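Speaker notes – Budgeting for a robotic disassembly and assembly cell
Prurnville equipment planning day, Tuesday, October 12, 2021
Slot: 15 minutes including questions. Skip slide 9 if running late.

Slide 1. Title
Say who we are. Plelura refurbishes desktop and workstation hardware for resale. The talk covers how we planned the spend on one robot cell, and where the plan was wrong. No vendor comparison. If asked for prices of specific arms, refer to the handout.

Slide 2. What we were asked to buy
The original request was a single line: one arm, one gripper. Finance approved it as a single line too, and that caused most of the later trouble. Point out that an arm is a component. It needs a table, fixtures, end tooling, cabling, guarding, a controller position and floor space, and each of those has a lead time of its own.

Slide 3. Share of spend
The arm and controller came to 62 per cent of the final total. The rest went on items missing from the first request. Pause here, people usually want to write this down.
Largest of the missing items was integration labour. Second was end tooling. Fixtures were third and were the only category that came in under estimate.

Slide 4. Fixtures
We budgeted for machined fixtures from Rocha and printed ours in the end. A printed plate costs us almost 10 hours of machine time and very little material. Wear is the open question. Allow for replacement plates as a consumable in the running budget, do not capitalise them. Keep the files under revision control and write the revision on the plate.
Expect to reprint when the part mix changes. We did not put that in year one and should have.

Slide 5. Table and mounting
Slotted aluminium was chosen so fixtures could be moved without drilling. It costs more than flat plate. Check the load rating against the arm maker's figure for dynamic load, since the static figure is lower and is the one printed in large type. Include levelling feet and bolts in the order. Ours arrived without either.

Slide 6. End tooling
Budget for more than one gripper. Memory modules, processors and expansion cards have little in common as objects to hold. Onel quoted us for a quick changer at the start, we declined it, and bought it later at a worse price.
Custom fingers: ask for the drawing as part of the purchase. Without it every spare is a new quotation.
Spare cables belong on this line as well. Anything that flexes with the wrist is a wear part.

Slide 7. Reach and access
Do this check before ordering. Lay the largest chassis you handle on its side and measure from the mounting point to the far corner of the motherboard, then add the height of the gripper and the clearance over the side walls. Catalogue reach is measured to the flange and tells you little about getting down into a case past a drive cage. Loose wiring in the case also takes up clearance and is never in the CAD model.

Slide 8. The cell
Three views of the station, arm over an open tower, fixture plate to the left.
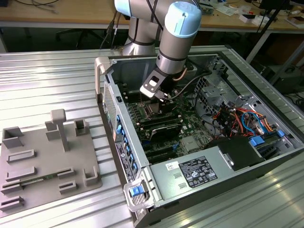
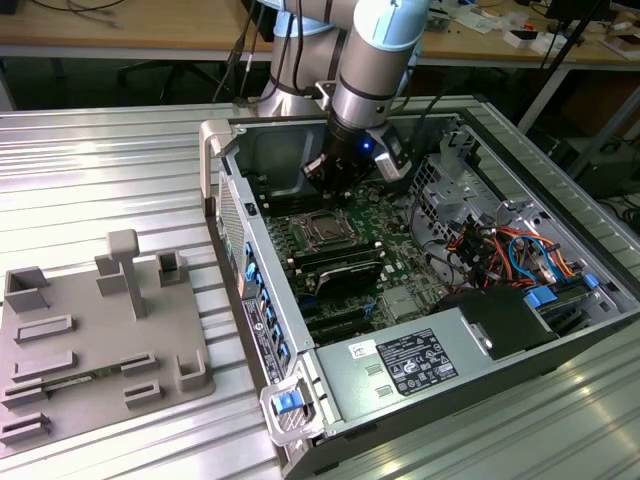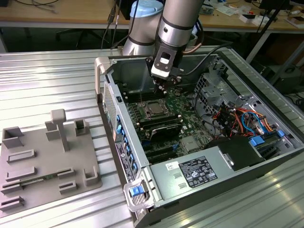
Slide 9. Running costs
Take the first-year figure in the handout with care, it includes training. Recurring items are service visit, replacement fingers, fixture plates, cables and software maintenance. Software maintenance was quoted separately from the purchase and renews in a different month from everything else – ask for the dates to be aligned.
We hold a float of 800 pounds for small parts. It avoids raising an order for a bracket.

Slide 10. Sequence of orders
Recommended order, based on lead times:
Site survey and power.
Arm and controller.
Table, to arrive before the arm.
First gripper and changer together.
Fixtures last, once real chassis can be laid on the table.
Our own sequence had the table after the arm. The arm stayed in its crate while the warranty period ran. Check whether your warranty starts at delivery or at commissioning, and get the answer in writing.

Slide 11. Acceptance
Write the acceptance test into the order. Use your own parts, including old ones with stiff latches. State who pays for a part damaged during the test. Hold back the final payment until it passes.

Slide 12. Questions
Likely ones: payback period (not yet known, do not guess), whether leasing was considered (yes, rejected on minimum term), whether a second cell is planned (in next year's bid, not approved).
Handout has the budget template. Blank rows at the bottom are deliberate.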